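Tenddale Neighbors Help Board
Home & Kitchen > Linens and Fabric

Tablecloth comes out of the wash shorter than it went in – can I get the length back?

Asked by Si-woo Pyo, 22 October 2016

I have a printed cotton tablecloth that I love way too much. It used to hang down nicely on all four sides of our dining table. I've washed it maybe a dozen times and now it barely makes it to the ends. The width is fine, it's the length that keeps going! I wash warm and tumble dry on medium because I'm always in a hurry before people come over.

Two things I'd like to know. Is there a way to stretch it back out without wrecking the print? And if I end up buying another one, how much extra should I allow so I don't go through this again? The tag just says 100% cotton, made for Cilis, and the care symbols have washed off.

3 answers

Answer from madder_and_weld (accepted)

Oh, I love this question, I went down this exact road with my grandmother's kitchen cloths. Good news first – you can usually get some of it back. Maybe not all of it, but often enough to cover the ends of a table again.

Cotton yarn is pulled tight while it's being woven and finished, and the lengthwise threads take most of the pull. Warm water lets them relax, and the tumbling of the dryer packs them closer together. So the length goes first and the width hardly changes, just like you're seeing. Here's what I do.

1. Soak it. Fill the tub or a big sink with lukewarm water and a small squirt of hair conditioner, swish it around, and leave the cloth in for half an hour. Don't wring it. Roll it up in a couple of bath towels and lean on the roll.

2. Lay it out and pull. Use something flat and padded that's bigger than the cloth if you can, or do it in halves. Work from the middle toward the ends with flat hands, a little at a time, then go back and do it again. It's oddly satisfying! Leaf and berry prints are the nicest to work with, since you can see right away if the pattern starts to lean to one side.
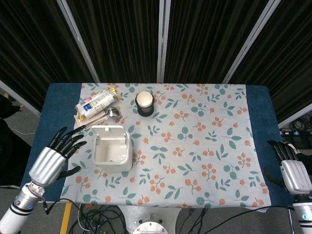 3. Hold it there. Pin the ends to the padding with rustproof pins every few inches, or set heavy books along the edge with a clean towel under them. Let it dry all the way. If you lift it while it's still damp in the middle it will creep back on you.

4. Iron it on the wrong side, with steam, moving the iron along the length. Medium heat is plenty for a print.

After that, cold wash and line dry, always. If you have to use the dryer, ten minutes on low to get the wrinkles out and then hang it up.

For a new one, measure the table, add the drop you want on both ends, then add another 7 percent on the length. I've bought Arnulico cloth by the yard and washed it before hemming, and I haven't had one go short on me yet. If you sew even a little, do that!

Answer from pat_r

just buy polyester. never shrinks, wipes clean, done

Answer from HemlineHarriet

I agree with the first answer except for the conditioner. I've tried it with and without and I can't tell the difference, plus it took me two rinses to get the slippery feeling out. Plain water and patience worked fine for me.

One more idea if the stretching doesn't get you far enough: add a border! I put a band of plain linen on both ends of mine and I like it better than I did before. Pick up one of the colors in the print, wash the new fabric twice before you sew it on, and miter the corners if you're feeling brave. The fabric counter at Kao on the north side of town has a remnant bin and I got enough for both ends out of it, with a strip left over that became a bread basket liner.

Comment from Si-woo Pyo

Thank you both so much! Soaking it tonight. I got almost three inches out of a tea towel as a test – I was whooping in the kitchen. Harriet, do you prewash the linen hot or cold?

Comment from HemlineHarriet

Hot the first time, cold the second. Dry it hot too, get all the shrinking over with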